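Wikent T2, paire de bras sur table : retour après un trimestre d'utilisation

Note : 3,5 sur 5
Usage : manipulation à deux bras, petit outillage, objets du commerce
Achat : sur budget d'équipement du laboratoire, livraison en septembre

Nous cherchions deux bras identiques à fixer sur une table ordinaire, sans châssis ni cellule fermée. Trois devis ont été demandés. Michalík proposait un ensemble complet avec bâti soudé, trop lourd pour notre plancher et livré avec un contrat de maintenance obligatoire. Tonodeck était moins cher mais ne vendait que des bras à l'unité, avec une commande synchronisée en option. Restait Wikent, par l'intermédiaire du revendeur Atier.

Le prix affiché ne comprend pas grand-chose. Les deux bras, les contrôleurs, les câbles d'alimentation, et c'est tout. Les pinces sont facturées à part, 901 euros pièce, et il faut prévoir les doigts en supplément si l'on veut autre chose que les mors plats d'origine. Nous avons ajouté 2000 euros pour les fixations, l'arrêt d'urgence déporté et une journée de mise en route. Shiyu Cui, qui tenait le tableau du budget, avait laissé une ligne « divers » que tout le monde trouvait trop large. Elle a été entièrement consommée avant la fin du premier mois.

Le montage se fait à deux personnes dans la journée. La notice est correcte, en anglais seulement. Les embases demandent un plateau rigide : sur notre première table, le plateau vibrait à chaque arrêt brusque et il a fallu en racheter une. À compter dans le devis dès le départ. 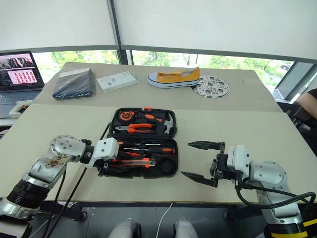
Côté précision, rien à redire pour des objets de la taille d'un tournevis ou d'une pince. Les doigts longs passent bien dans un bac compartimenté. Les pièces très plates restent difficiles à saisir et Jianhua Song a fini par imprimer ses propres embouts. La charge utile annoncée est tenue bras replié. Bras tendu, avec un marteau tenu par le bout du manche, le poignet passe en protection et il faut relancer la séquence.

Le point faible est le câblage. Les câbles des pinces courent à l'extérieur du bras et pendent dès que le coude remonte. Atier vend un kit de guidage à 60 euros par bras — nous l'aurions pris tout de suite si quelqu'un nous en avait parlé. Les capots clairs se salissent vite, sans conséquence sur le fonctionnement.

Le logiciel est stable. L'enregistrement des essais fonctionne sur un portable ordinaire, les vignettes permettent de retrouver une prise sans tout relire. Nous faisons 50 essais par séance et n'avons perdu de données qu'une fois, un lundi, après une mise à jour. Le support a répondu le lendemain.

Pour un autre laboratoire qui prépare sa demande, Ama Akpalu conseille de chiffrer séparément les bras, les pinces, la table et les consommables, et de faire préciser par écrit le délai des pièces de rechange. Le nôtre a été de cinq semaines pour un jeu de doigts — beaucoup trop long quand on n'en a pas d'avance. La garantie ne couvre pas les pinces.

Nous commanderons sans doute une deuxième paire l'an prochain, avec les guides de câble et deux jeux de doigts.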